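# "I still know the table better than the machine does"

*October 4, 2018*

The returns department of Havwood stands behind the main warehouse in Skomthorpe, and it smells of cardboard and coffee. When I came there the early shift was ending. The woman I wanted to speak with was still writing in the shift book, which they keep on paper, and she asked me to wait until the page was full.

She has worked with returned goods for 5 years. Before the robots came, she opened parcels, looked at what was inside and put each thing in the right tray. "It was simple work but it was never the same," she says. "People send back everything. Also things they did not buy from us."

In March the company started with the first sorting cell, built by a firm called Ledesma. Now there are 3 cells, and she is responsible for all of them on her shift. She no longer opens parcels. Her main task is to prepare new jobs for the robots, and she does this at a screen, in a simulation, before anything is tried with real goods.

"I thought they would bring a young person with a diploma for this," she says. "Then my manager came and asked who knew the most about what goes wrong. I put up my hand. I was afraid the whole weekend after."
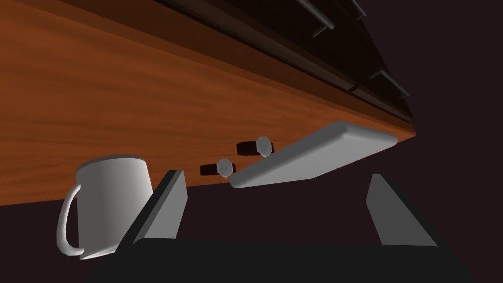 The simulation was the part of the new job that frightened her most. She had used a computer only for email and for the holiday plan. The training took 90 hours, spread over the spring, and in the first lessons she could not even turn the view without losing the table completely. Now she builds small practice tables herself from a library of household things, the kind customers send back: a white mug, two watches with dark straps, a flat grey slab with rounded corners. She is particular about how they lie. "Two watches close together, this is a good test," she says. "For me they are two watches. For the program, I must be sure that it also thinks so." She likes to have a mug on the table too, on account of the handle. When she sorted by hand, she took every mug by the handle without thinking, and it was strange for her to learn that somebody has to decide this.

I ask if she misses the parcels. She thinks for some time.

"My hands miss it. My back does not miss it at all." She used to lift the full trays herself, and in the winter she often had pain in the shoulder. What she does miss is the talking. At the old tables they stood opposite each other, and when something funny came out of a parcel everyone saw it. At the screen she sits with her face to the wall. She has asked for the desk to be turned, and it will be done when the electrician comes back from the site in Granby.

The change was not good for everyone. Two colleagues from her old table moved to the packing line, where the pay is the same but the hours are later. One left. "He said he did not want to be told by a machine when the tray is full," she says. "I understand him. I tried to keep him, but I understand him."

The list of jobs for the cells now has 344 entries. She has written many of them, and each has a field for comments, which the Ledesma people first wanted to remove. She insisted on keeping it. There she notes what she remembers from the tables: which boxes open by themselves, which glass comes back badly wrapped.

Does she trust the robots? "On Monday mornings, less," she says, and laughs. Then she becomes serious. If a new job goes well on the screen, she still stands beside the cell for the first hour with real goods. The company does not ask this of her.

Her next course begins after the Christmas returns. She has already told her manager that she wants a second person from the old tables to learn it with her, and she has a name in mind, but she would not tell me whose.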